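Ticket 1533
Status: Open, waiting on customer
Product: Vokby parallel gripper, long fingers
Opened: April 7, 2026
Site: Clevolden workshop

Customer message

Hello again, and thank you for the quick answer on the mounting plate — it fits nicely and the arm is happy with the new payload settings. I'm writing now with a different trouble, and I'm sorry in advance for the length of it.

We have been trying your long fingers against the Zedon ones we've used since October. On produce there's very little between them, and if anything I like yours better, as they're gentler on soft skins. The trouble comes with thin round things. When the gripper closes on anything like a tube or a neck, the controller says "object held" and then, partway through the lift, changes its mind and reports an empty grasp. I get this on 8 lifts in a row some mornings, and then it behaves beautifully until lunch. The Zedon fingers on the same arm, with the same program, don't do it.

What I've tried so far:

Re-ran the finger calibration from the Kim controller menu, three times. No change.
Swapped the gripper cable for the spare. No change.
Raised the force setting from 3 to the next step up. Better for an hour or so, then the same again.
Wiped the finger pads with a dry cloth. Hard to say.
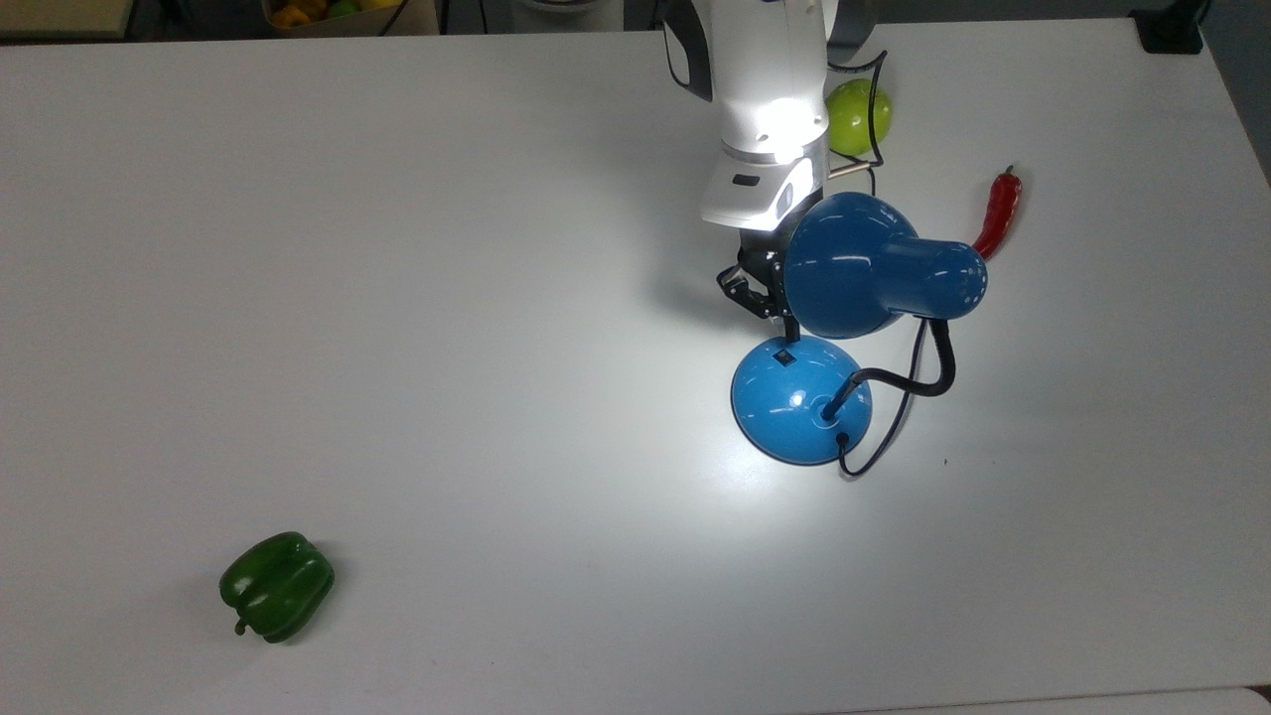 My own suspicion is the width threshold. A pepper opens the fingers a good way and the controller has plenty of travel to judge by, but on a thin part they're nearly shut, and I wonder whether the reading drifts into whatever the software counts as closed. The blue desk lamp is my worst case, with the fingers on its neck and that heavy-looking domed base underneath. The fingers splay slightly outward there as well, and I'd be grateful to know if that is normal for the long set or if I've put them on badly. I did follow the sheet, but the drawing is quite small and my eyes aren't what they were.

The log from the controller is attached. Please look near line 975, where the status flips over.

Reply from support

Thanks for such a thorough write-up, it saves us a good deal of back and forth. I think you're on the right track with the threshold. The long fingers need their own closed-width value, and if the profile still has the one from your Zedon set, a thin part can be read as no part at all. Could you open the tool profile, send me the closed-width figure, and then run the calibration again with the long set selected by name?

On the splay, a little is expected under load. Please check the two screws at the root of each finger and tell me if either one turns by hand.

Customer message

Will do both after lunch. I've just peeked at the profile and it does still say Zedon at the top, so I'm feeling a bit sheepish already. Figure to follow once I've checked the screws.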